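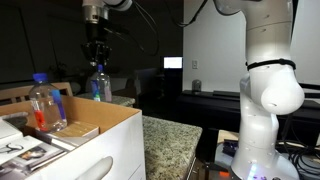

1/ Notes on the two-arm sorting project for the controls elective. Posting as a thread so the other teams can compare numbers before Tuesday.

2/ The task: take household items off a counter and put them in an open cardboard box without knocking over what is already in it. Bottles, books, magazines, paper. The bottle is the item we spend the most hours on.

3/ Clear plastic is a bad target for a depth sensor. Our point cloud has a cap, a label band and not much between them. We fit a vertical cylinder to the cap and the label and ignore everything else.

4/ Approach is top-down. Fingers stop above the blue cap, the controller checks that the fitted axis and the tool axis agree, then the arm descends. If they disagree the arm backs off and refits. The limit on refits is 2. After that the run is logged as a failure.

5/ Run count for the term is 1,039. Of those, 635 used the old grasp planner (Detberg, last year's team's code) and the remainder used ours. Please don't pool them. The logs use different frame conventions and the z axis is flipped in the older set.

6/ Bottle grasp success with our planner is 88 percent on the speckled granite counter. Most of the failures are tilt on contact: one finger touches early, the bottle leans, the second finger closes on air.

7/ Lowering the closing speed helped. Raising grip force did not. A soft bottle deforms, the cap rides up, and the pose estimate for the place step is then wrong.

8/ Placing is harder than picking. The box interior is cluttered, and a bottle set down on a stack of magazines will lean. We score a lean as a pass if the bottle stays below the flaps. The Haddad team scores it as a fail. Both rules are allowed, but state which one you use in the report.

9/ Arm-to-arm collision: we run a shared keep-out volume over the box. One arm holds the token, the other waits outside. It costs cycle time. We tried a finer voxel scheme — Himuvness, on our branch — and it deadlocked often enough that we went back to the token.

10/ Cable routing deserves more attention than it gets in the handout. A drooping loop is fine until the wrist rotates past its usual range. Check slack at both joint limits before you strap anything down, then check again with the gripper open.

11/ Calibration: redo the hand-eye step whenever a camera mount has been touched. We skipped it once and lost an afternoon to an offset that looked exactly like a planner bug.

12/ On lighting. With the room dim, a bright monitor in the background puts a highlight on the bottle wall, and the label detector picks it up as a second edge. Masking the screen region in software fixed it. Dimming the monitor would too.

13/ Open item: the book. A flat object inside the box at an angle has no good top-down grasp with these fingers. Current plan is to pin one edge with the second arm and lift the other. It works in simulation. No hardware numbers yet.

14/ The config files and the cylinder fit are in the course repo under Beltetti. The readme is out of date from the section on tool offsets onward, so use the values in the config. I'll add the book results to this thread once there are enough runs to plot.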